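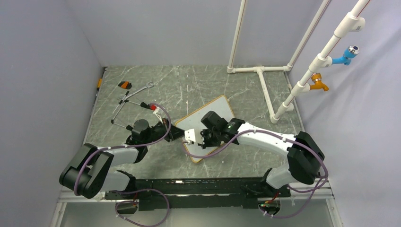
The two-arm cell with the whiteboard job laid out: both grippers in at the board, with the small white block between them.

Datasets & Hardware Notes
December | by King-fai Lo

# Skurkelura: two grippers, one whiteboard

Hi! I'm King-fai, and these are the notes for Skurkelura, a set of recordings I made while trying to decide which gripper fingers to keep on my two-arm bench. I tried two kinds, Kulley and Wyss, and I ran them through the same chores until I was sick of looking at them. If you're shopping for fingers for a small bench setup, or you want some two-arm data with plenty of fumbling in it, help yourself.

## What you get

There are 1,169 episodes in the main folder. Each one is a single try at a single chore, start to finish, whether it went well or not. I kept the failures (all 271 of them) in the same place as everything else, with a flag in the episode file, so please don't train on the whole pile without reading the flag first. I did that myself on the first go and ended up with a policy that was very good at shoving the block off the board.

Every episode has:

- video from the fixed camera, 30 frames per second
- joint positions for both arms
- gripper opening for both sides
- a finger tag, `kulley` or `wyss`
- a chore tag
- a pass or fail flag, plus a note if I had something to say

Some of the notes are long. Some of them just say "ugh."

## The bench

Both arms sit on one long black rail and reach in toward the middle of the floor. The purple cables run along the arm links and I left plenty of slack in them, so they loop up over the wrist when an arm reaches in. I know it looks messy! I tried tying them down tight and the left wrist started pulling short on the far reaches, so the loops stay.

The controller is a Skorkari, one box for both arms. I ran it with the stock settings for the first batch, then turned down the top speed and started over. Only the slower runs are in here. The fast ones were fun to watch and no use for comparing anything.

The floor is the gray marble-patterned stuff. It has thin white veins in it, and my first block finder loved those veins. If you're writing your own, crop to the board before you do anything clever.

The white pipe with the blue and orange faucets on the right side belongs to a faucet-turning set that I'm still recording. None of those episodes are in this release. The pipes do show up in the video though, and they take up a good bit of the right side, so keep that in mind if your model likes to stare at bright things.

## The chores

There are 6 chore tags:

1. `block_pick` – left arm picks the white block up off the board and puts it back down
2. `block_pass` – one arm picks the block, the other takes it
3. `block_edge` – block starts at the very edge of the board, either arm may go for it
4. `board_turn` – both arms turn the board to a new angle
5. `board_lift` – both arms raise the board and set it down flat
6. `wrench_move` – left arm slides the wrench to a new spot on the floor

I didn't square the board up between runs. Sometimes it sits straight and plenty of times it's tilted on the diagonal, like in the picture up top. That was on purpose for the board chores and laziness for the rest, but I think the data is better for it.

## Kulley or Wyss?

OK, the part people email me about.

The Kulley fingers are stiff and narrow. For the block they're lovely. They get in close to the board and they close right where you told them to, and when a pass goes wrong it's nearly always my fault for bad timing. What they don't like is the board. The tan border is slim and the fingers want to hit it dead on, so if you come in a hair off, the board just scoots away from you and you spend the next minute chasing it around the floor.

The Wyss fingers give a little. I loved them for `board_turn` and `board_lift`, they sort of settle onto the border and hang on. But that same give makes the block wander in the grip, and in `block_pass` the second arm often shows up to find the block sitting crooked. You can see it in the joint logs too, there's a little wiggle right before the handoff where I'm trying to fix it by hand.

The wrench was close to a tie. Both kinds can slide it. I wouldn't ask either one to lift it by the open end.

I ended up keeping Kulley on the right and Wyss on the left, and that mixed pair is what I'd pick again for this kind of work. There are no mixed-pair episodes in this release, everything here has matching fingers on both sides. Next one, I promise.

## Things to watch for

- The gripper opening on the left side reads a touch wide in the early Wyss episodes. I re-zeroed it partway through and put `rezero: true` in the files after that.
- The small parts toward the back on the left (the wire frame, the orange-and-black piece, the red piece) are just part of the layout. They move between sessions. Don't use them as landmarks.
- There's a tiny green light on the side of the right gripper. Don't use it to line up your video and joint logs, use the timestamps.
- The Saturday session has a brighter picture than the others. I had changed the exposure and forgot to change it back. It's tagged `bright`.
- `block_edge` has more fails than any other chore. Pass meant the block ended up fully on the board, and I was strict.

## Loading it

Unzip, point the loader at the top folder, and pass the finger tag you want. If you leave the tag off you get both, shuffled. The loader reads the fail flag but it won't drop anything by itself, you have to set `skip_fails=True`.

## Using it

Free for anything, a mention is nice. If you find an episode with the wrong finger tag, send me the episode number and I'll fix it in the next upload. I've already found two in `board_turn`, and they're listed in `fixes.txt`.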